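Print this page | E-mail this page

Food Writing, Week 5: Describing What's on the Plate

Hi all! Last week we got bogged down in menus (my fault, I love a bad menu), so I'm carrying the second half of the Trallcombe reading over to this week. Please bring pages 100 to 147, and a pencil, and something to eat if you're in the late tutorial.

Tonight is all about the plain sentence. Colour first, then shape, then whatever you'd compare it to, and only then are you allowed a "luscious". I go on about this every year, I know!
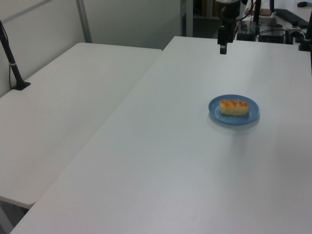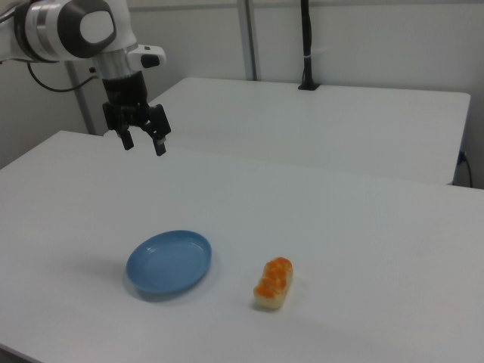 Évan Langlois thinks I've got the order backwards. He wrote after the lecture that a reader wants the flavour straight away, and that by the time I've finished with colour and shape they've wandered off to the fridge. Fair enough, and he's got Fleury on his side (see the essay on p. 242, the one about marmalade). I'd still say try it my way once before you throw it out.

For the tutorial: write 100 words on one thing you ate this week, no adjectives of praise at all. Then swap with a neighbour and have them guess the dish. The Bondel group had a terrific time with this, and somebody's porridge was taken for risotto.

Drafts are due in May, and the Girkesdale reader is back on the short loan shelf.

Print | E-mail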